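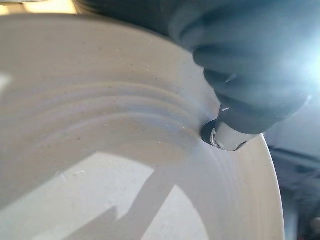
Rubrique : Bras et mains / Effort de contact

Accueil Tickets Documentation Pièces Atelier Connexion

Bras droit : l'effort tombe pendant la prise, erreur 98 sur le bus
Publié le 19 janvier 2018 par l'atelier Priltham

Ce site utilise des cookies pour garder votre session ouverte. Accepter / Régler

État : ouvert, contournement trouvé
Matériel : torse à deux bras, construction maison
Carte de bus : Gudel
Pilotes des poignets : Rulton
Logiciel de mouvement : Başaran, branche d'août

Bonjour,

Je vous demande pardon d'avance pour mon français, je l'ai appris tard et j'écris lentement. J'essaie de mettre tout dans l'ordre.

Nous construisons ce robot dans un atelier partagé, le soir. Il travaille avec deux sortes de contact. Le premier est un contact léger : le doigt souple tient un petit outil en métal et le bout appuie contre la paroi intérieure d'un grand récipient blanc cassé. La paroi est courbe et elle porte des rainures parallèles, donc l'effort change tout le temps quand l'outil avance. Le second est un contact fort : la main se ferme sur le bord d'une porte et elle doit tenir.

Dans les deux cas j'ai le même défaut. Le contact commence bien, puis la consigne d'effort tombe à zéro, le pilote du poignet écrit « erreur 98 » et le bras devient mou. Après 300 ms il revient tout seul à la dernière position connue, avec une secousse. Contre la paroi du récipient, cette secousse est très désagréable et je garde toujours la main près du bouton d'arrêt.

Ce que j'ai vérifié :

- L'alimentation. J'ai mesuré à la sortie pendant le défaut, la tension ne bouge pas.
- La température du pilote Rulton. Normale au toucher et normale dans le journal.
- Le serrage des connecteurs au coude et au poignet. J'ai tout démonté et remonté, même défaut.
- L'échange des pilotes gauche et droit. Le défaut reste à droite, il ne suit pas le pilote.
- Le retour à la version précédente du logiciel Başaran. Même défaut, mais il arrive plus tard.

Ce dernier point m'a fait perdre deux soirées, parce que je croyais avoir trouvé.
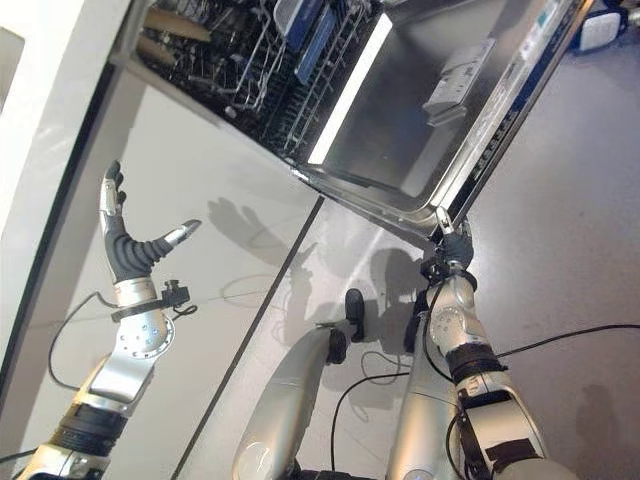

Temps de lecture : 3 minutes

Ensuite j'ai regardé les câbles. Pour l'essai de la porte, le torse est devant le lave-vaisselle ouvert, la main droite est fermée sur le bord de la porte et la main gauche reste ouverte. Plusieurs câbles noirs passent en boucles sur le sol entre le torse et le bras droit. Un long câble part aussi du bras droit vers le côté. Dans notre montage, le bus et l'alimentation du moteur de l'épaule suivent le même chemin, et je les avais attachés ensemble pour faire propre.

J'ai séparé les deux faisceaux et j'ai refait l'essai 6 fois avec la porte. L'erreur est venue une seule fois. Avec les faisceaux attachés, elle venait à chaque essai. J'ai refait aussi le contact léger dans le récipient : pas d'erreur, mais la courbe d'effort montre encore des pointes que je ne sais pas expliquer. Je ne peux pas dire si elles viennent des rainures ou du bus.

Je pense donc à une perturbation sur le bus, mais je ne suis pas sûr. Mes questions :

1. La carte Gudel a un cavalier pour la résistance de terminaison. Est-ce qu'il faut le laisser quand le bras droit est le dernier sur la ligne ? La notice dit une chose dans le texte et une autre dans le schéma.

2. Est-ce que l'erreur 98 veut dire toujours « trame perdue », ou aussi « trame arrivée trop tard » ?

3. Peut-on remplacer le retour à la dernière position par un maintien sur place ? Pour la porte cela m'est égal, pour l'outil contre la paroi c'est important.

Ajout, même soir : j'ai mis un câble blindé plus court entre le torse et le coude droit. La prise sur la porte a tenu pendant tout l'essai. Je laisse quand même le ticket ouvert jusqu'à la réponse pour le cavalier, et je peux envoyer le journal complet à la personne qui le demande.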